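How to bring a robot arm into a room-setting team without losing the team

Plodard prepares furnished rooms for serviced flats. The work is dull in parts and skilled in others: clearing sofas, folding throws, setting cushions, finding what the last tenant left behind. Last November we began moving some of the clearing work to a robot arm at our Tritthorpe unit. I ran the change on the shop floor side, and Aminu Aliyu ran the technical side.

This page sets out how we did it, in the order we would do it again. It is written for supervisors and team leads. You do not need to know how to program an arm to follow it, but you will need someone on site who does.

Before you start

You will need:

A list of the tasks your team does now, written by the team
One area that can be given over to the arm for at least 12 weeks
A named person on each shift with the authority to stop it
A logbook, on paper
Agreement in writing about jobs and hours

The last item took us longest. Our agreement said that no post would go during the trial, that pay grades would stay as they were, and that time spent with the arm counted as normal working time. Get the equivalent signed before anything is delivered. We had the arm in its crate for three weeks while ours was being argued over, and I would let it sit there again.

Step 1. Write down the job as it is done

Do not use the job description. Ours said "clear and reset soft furnishings", and it dated from when the firm was still called Lawal and did office moves.

Ask each person to note what they do over one shift. Keep the wording they use. From the Tritthorpe team we got 43 separate tasks, and the two managers had named fewer than half of them when asked to do the same exercise. Among those missing from the managers' lists:

Checking down the back of seat cushions
Telling a tenant's own blanket from one of ours
Deciding whether a mark will come out or the cover has to go to the laundry
Smelling a cushion
Ringing the flat about something that looks valuable

Type the list up and pin it where people take their breaks. Leave a pen with it.

Step 2. Sort the list

Go through it with the team and put each task under one of three headings: the arm could try it, the arm could help with it, or it stays with people. Be strict about the first heading. We only put a task there if it met all of these:

The object can be lifted with one grip
Dropping it would do no harm
It does not matter much where it is put down, within a hand's width
A person can see at a glance that it has been done

Small hard things on a seat met the test. So did picking up a single cushion. Folding a throw did not, and it has stayed with people ever since. Spreading and folding cloth is harder for a gripper than it looks, as cloth changes shape every time it is touched.

Expect disagreement. Berenice Medrano, who has been setting rooms longer than anyone else at Tritthorpe, wanted remote controls kept off the first list on the grounds that they get lost. The rest of us wanted them on it. We tried it for a fortnight and then moved them to the "could help" column, where the arm puts them in a tray and a person matches them to the right flat.

Step 3. Set up the area

Pick a spot where people do not need to walk through. Ours had been a short cut to the loading door, and moving that route annoyed everybody for a month.

Mark the reach of the arm on the floor with tape. Add a margin outside it and mark that as well. The fitter will give you the distances from the risk assessment; do not guess them. Put a stop button on each side of the area, at a height the shortest and tallest members of the team can both hit without stretching.

Use real furniture. It is tempting to begin with a clean table and a few blocks, and the supplier may suggest it. A table will tell you that the arm works. It will not tell you what happens when something sinks into a seat cushion or slides down behind it.

Leave yourself a place to sit and write that faces the area. We forgot this and people filled in the log leaning on a radiator.

Step 4. Choose the operators

Ask for names first. If more people come forward than you need, rotate them. If too few do, find out why before you start choosing. In our case two people thought that learning the arm meant giving up their Saturday rate. It did not, but it had not been written down anywhere.

Give each operator a full day with the technical lead before they run a session. Aminu's day went like this:

Morning: stopping and restarting the arm, over and over, until it is dull
Late morning: what the lights mean and what the fault messages mean
After lunch: running one task with him standing next to you
Last hour: running the same task with him across the room

He teaches stopping first and will not go on to anything else until each person has done it with either hand.

Step 5. Run short sessions

Keep the first sessions to 40 minutes. Watching a slow machine is tiring in a way that lifting is not, and attention goes sooner than people expect. We tried two-hour sessions in the second week, and the log entries for the second hour were nearly blank.

Before each session, the operator and one other person lay out the sofa. Mix the objects. Have something flat, something soft, something small and something that hangs over an edge, and change where they go each time. An arm that has only ever met a tidy sofa will be no help with a real one.

During the session, write down:

What was on the sofa at the start
Each time a person had to step in, and what for
Anything that surprised you

Leave out opinions on whether the arm is doing well. You can form those at the end of the week from the entries. By the end of the trial we had 651 entries, and the column headed "stepped in" was the one we read most.

Step 6. Agree who does what when it goes wrong

The arm will miss things and stop halfway. Settle in advance who goes in, who stays at the button, and what is said aloud. Our rule is that the person at the button says "stopped" and the person going in repeats it. Nobody crosses the tape until both have spoken.

Faults fall into two kinds. If the arm has missed or dropped an object, the operator deals with it. If it has stopped with a message on the screen, or made a noise it does not usually make, the technical lead is called and the session is over for that operator. They go back to other work and are not expected to wait about.

Step 7. Lay out the sofa with layers

Once single objects are going well, start stacking them. Put a small dark item on top of something flat and patterned. Prop a pillow up at an angle near the place the gripper will come down. Hang a blanket over one end. Ask the operator to say which thing should be taken first and why, and write the answer in the log, as it is the knowledge you are trying not to lose. Most of our experienced setters clear from the top down and leave anything leaning until last. Run the layout through, then change one thing and run it again.
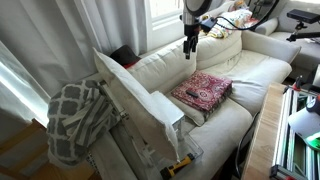 Step 8. Review the hours, with the team in the room

After 12 weeks, sit down with the task list from Step 1 and go through it line by line. Mark what has moved, what has moved back and what is new. There will be new lines. Ours included setting out the area, keeping the log, cleaning the gripper fingers and emptying the trays, and together they came to more time than I had allowed.

At Tritthorpe the clearing itself takes up less of a setter's shift than it did. Some of that time went into the new lines. The rest has gone to repairs and stain work, which used to be sent out to a firm called Iken and is now done in the building. Two setters have taken this on as their main job and moved up a grade. One person asked to come off the arm altogether and has gone back to folding and dressing rooms, and that was allowed for in the agreement.

There have been losses too. Setters used to work a sofa in pairs and talk while they did it. With one person at the button and another across the room, that has mostly stopped. We now put the morning layout and the afternoon dressing back to two people, which has helped a little. Ask your own team about this at the review, and ask early in the meeting, before everyone is watching the clock.

Step 9. Keep the old way in use

Have each setter clear by hand for part of every week. The arm is out of action for servicing three days in each quarter, and new starters need to learn the job from someone who still does it. Put the hand-clearing shifts on the rota by name.

Keep the task list pinned up, and replace the pen when it goes missing.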